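Genholm save stuck on "Syncing with server" after the update, is my 68-hour file gone?

Posted in PC Games Help > Launchers and Saves
Asked by mossbucket, November 17, 2022

Hi all! First off, I adore this game and I have been telling everyone I know to play it, so please read this as a worried fan and not a rant.

I have Genholm on PC through the Mivell launcher. Last night the launcher pulled down the big patch (the one that adds the harbor district — so excited for that!) and when it finished I hit Play, got to the title screen, picked Continue, and it just sat there on "Syncing with server." I left it for 15 minutes. Then I quit, restarted the PC, and tried again. Same thing, except now the Continue button is gray and the only choice I get is New Game.

My save is at 68 hours. I'm right before the last boat trip with Yan and I have every single map piece except the lighthouse ones. I really, really don't want to start over, even though I'd probably enjoy it.

What I tried so far:
Restarting the launcher and the PC
Logging out of Mivell and back in
The "Verify files" button (it found nothing wrong)
Turning my firewall off for a minute, then on again

I have not pressed New Game because I'm scared it will write over the old one. Is the save on my computer somewhere, or is it only on their servers? And is anyone else seeing this?

4 people have the same problem

Filta
Accepted by mossbucket

Your save is very likely fine, and good call on not pressing New Game! I had the same gray button two days after I got the game in July, and again with this patch, and I got my file back both times.

Genholm keeps two copies. One is on the Mivell servers and one is on your own drive. When the game starts it compares them, and if the server doesn't answer, it shows you an empty list and doesn't fall back to the local one. Kind of a silly way to do it, but it means the local file is just sitting there.

Do it in this order:

Close the game, then quit the launcher all the way. Closing the window only shrinks it to the tray, so right-click the little icon by the clock and choose Exit.

Open your Documents folder, then Mivell, then Genholm, then Saves. You should see a folder with a long number for a name. Copy that whole folder to your desktop. Please don't skip this part!

Look inside the copy. A healthy save is bigger than 3000 KB once you're past the first chapter. If yours is only a few KB, stop and come back here before you do anything else.

Unplug your network cable or turn off Wi-Fi. Start the launcher and pick Play Offline when it complains. Continue should light up again. Load your game, walk to any bed, and save once by hand.

Quit, go back online, and start the game normally. It will ask which copy you want to keep. Choose "This computer." The time stamp next to it should match the save you just made.

If the launcher won't let you play offline at all, it's because you haven't been signed in on that PC long enough for it to remember you. In that case wait for the servers to settle and keep your desktop copy safe in the meantime.

And oh, you are in for a treat with that last boat trip. Play it with headphones!

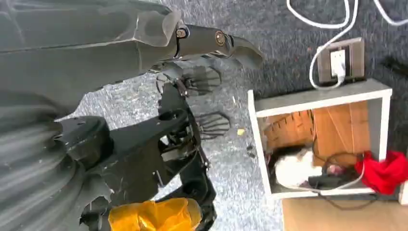 Robot arm and black gripper, close up.

Filta
Member, PC Games Help
Topics: saves, launchers, controllers

tinroof_99

same here, mine fixed itself this morning. didn't do anything, just opened it and Continue was back. I think the servers were slammed because everybody wanted the harbor at once lol. might be worth just waiting

also the new music is SO good

Eulalia Carrasco

Filta's steps are great and they worked for me, with one thing to add. If you have your Documents folder backed up to a cloud drive, the Saves folder might be in the cloud copy and not in the plain one. Mine was. I spent half an evening staring at an empty folder before I thought to check the other place, and there it was, map pieces and all.

Also, turn off the backup program while you do the offline save. On my PC it grabbed the file halfway through and I got a "save in use" message. I paused the backup, saved again at the inn, and it went through on the first try.

I'd hold off on reinstalling, too. The uninstaller has a box that says "Remove user data" and it's already checked when the window opens, so it is easy to click right past it.

Comments on the accepted reply

mossbucket: IT WORKED. The folder was right where you said, and Continue lit up as soon as I went offline. I picked "This computer" and everything is there. Thank you so much!! Off to find the lighthouse pieces.

Filta: Yay! One of them is behind the bakery — that's all I'll say.

pellworth: Does this work on a laptop with two Mivell accounts? I see two number folders.

Filta: Yes, each account gets its own. Sort by date modified and yours will be the one from the last time you played. Copy both to be safe.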